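4.2 Equipment planning and cost allocation for the garment handling cell

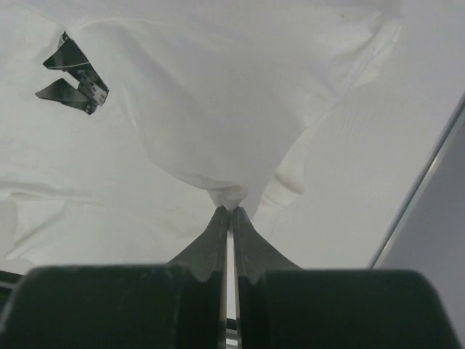

The second budgeting round covered the equipment needed to move from a single test bench to two cells working in parallel. Quotations were requested from three suppliers, Lalis, Pritis and Dretuton, against a common specification: one arm with a two-finger electric gripper, a wrist camera, a controller and a mounting frame. Prices were fixed as of 2 Aug 2023 and were not adjusted afterward. Software licenses were kept out of the comparison, as all three suppliers bundle them on different terms.

Figure 3. Wrist camera view of a two-finger grasp on white fabric. The cloth is gathered into a small pinch at the fingertips, with short creases running outward from it. Faint scuffs are present on both fingers.

Grasps of the type in Figure 3 set most of the requirements. A pinch grasp on thin cloth needs narrow tips, a low and repeatable closing force, and a camera placed close enough to resolve the fold being gripped. It does not need a high payload. The arms offered in the first round were oversized for the task, and their cost left little for spare parts. In the second round the payload requirement was cut and the savings were moved to end-of-arm equipment.

Fingers were budgeted as consumables. Our earlier plan treated them as part of the gripper and wrote them off over the same period, which understated running costs in the first year. Surface wear at the tips matters more for fabric than for rigid parts, because a change in friction shifts the closing force at which a single layer can be held. We therefore set a replacement interval of 308 operating hours per pair. The interval is a planning value taken from bench use and should be revised once both cells have run through a full maintenance cycle. A pair of fingers from Pritis costs less than one from Lalis, but the Pritis mount requires the wrist camera to be removed during replacement, followed by a new calibration. When technician time is included, the difference between the two is small.

The allowance for fingers, pads and mounting screws came to 2467 euros per cell per year. Cable sets were listed separately. Wrist cameras on moving arms load their cables at the last joint, and a failed cable stops the cell for as long as a failed camera does. One spare camera and two spare cable sets are held for both cells together. Sharing is possible only if the cells use the same camera model — a condition that ruled out buying the second cell from a different supplier, although Dretuton made the lowest offer for the arm alone.

Camera choice was limited by the close working distance. With the cloth at the fingertips, a large part of the view can be filled by fabric of nearly uniform color, and contrast depends on the shading of folds. Diffuse lighting was specified for both cells and included in the equipment cost. A higher resolution sensor was considered and rejected. It would have raised the price of each camera and required a larger processing unit, with no measured gain in locating grasp points on white cloth. Resolution will be reviewed if patterned or dark garments are added to the work.

Delivery time was treated as a cost. The Lalis quotation gave 6 weeks for the arm and gripper, while the frame and the lighting were to be supplied by Văduva, a local metalworking shop, on a separate order. The two orders were timed so that the frame would arrive first. In the earlier round the arm had been delivered before its base was finished and could not be installed, but its warranty period had already begun. Installation of the second cell was planned for November, which leaves a margin for one late delivery on either order.

Floor space and power were checked before the orders were placed. Each cell needs its own supply line and emergency stop circuit. The existing bench shared both with other equipment, and separating them was charged to building costs, outside the totals given here. This makes our figures lower than those a site without a usable supply would face, and readers preparing a similar plan should add the electrical work as a separate line.

Of the full budget for the second cell, about 58 percent went to the arm, controller and gripper. The remainder covered sensing, lighting, the frame, spares and a contingency reserve. The share for the arm is lower than in our first plan, in which spares had no line and were paid for from the reserve. That reserve was used up before the end of the bench phase, mostly on fingers and cables. The revised plan keeps the reserve for faults that cannot be forecast — damage from a collision, or a controller failure after the warranty ends — and does not allow regular wear parts to be charged to it. Throughput estimates for the two cells, on which the payback period depends, are given in Section 4.3.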